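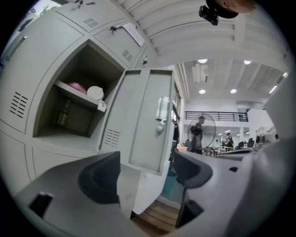
By Cheng-en Huang
Opinion | Workplace and Facilities

The steel locker is the last piece of office furniture that still does one job, and facilities departments are removing it. Our own building in Sororthorpe is due to lose 123 compartments before the end of February. The replacement is a wall of open cubbies with a hook under each one. I think this is a mistake, and I think it can be shown to be a mistake without any appeal to nostalgia.

Start with the door. A locker door is a folded steel panel, stiffened by its pressed or raised sections and held by a latch. On the better units a vertical rod carries the latch motion up and down the edge of the door, so that the panel is held at more than one point. It is a simple mechanism and it fails in known ways: the rod bends, the bracket works loose, the cam in the lock wears. All of these can be fixed with a screwdriver and a spare part. Our cabinets are light gray metal, with vent slots in several of the doors, and in 29 years of service the maintenance record shows more paint touch-ups than mechanical repairs.

Then the vents. People treat them as decoration, or as a leftover from school gyms. They do real work. A closed steel box with a damp towel inside will smell by the next morning. Slots low in the door and slots high in the door let air move through the box, slowly, with no fan and no power. Open cubbies ventilate better, I grant. They also ventilate into the room, and anyone who has sat near the cubby wall at our Gukow office in summer will know what I mean.

The case against lockers is usually made with a survey. Ho-yin Tse, who ran ours, reported that on a given Saturday check fewer than half the compartments were locked. Keys were left hanging in the doors. His conclusion was that staff do not value the lock, and therefore do not need it. I have read the report twice and I do not follow the step.

A key hanging in a lock says only that the compartment is not locked now. It may be unassigned. Its user may be at the next desk. The lock is available, and the cost of using it is one turn of the wrist. Remove the door and that option is gone for everyone, including the person who needs it two days a year, when there is a passport or a prescription in the bag. Averages are a poor guide to this kind of need. We do not remove fire extinguishers on the basis of how many were used last quarter.

There is also the matter of what people keep. An open compartment in our row has a single gray shelf. On it are a folded pink item and a white round lid, and on the floor of the compartment stands a green bottle with a dark cap. None of it looks like much to steal. It is still somebody's, and it has a shelf, a floor and a door that closes on it. Put the same things in a cubby at eye level and they become part of the decor, which the cleaning crew will straighten and visitors will look at.

Cost is the strongest argument on the other side, so it deserves numbers. The Gavex cubby system was quoted at $260 per position, installed. Replacing every lock in the existing cabinets with new Tsai cylinders, two keys each, came to $50 per position. Straightening the worst doors would add to that, but not by a factor of five. The savings claimed for the cubbies come from floor area, and the drawing shows them occupying roughly the same strip of wall.

I would accept a smaller change. Take the old paper labels off the doors and replace them with stamped number plates. Keep a register of keys, one line per compartment, and collect the ones left in unassigned doors. Grease the rods once a year. Set aside one bank for day use, with the keys held at the front desk, and review it after six months -- with a count taken on a working day this time.

The order for the cubbies has not been signed. Comments on the fit-out plan go to the facilities inbox, and the form has a box for storage on its second page.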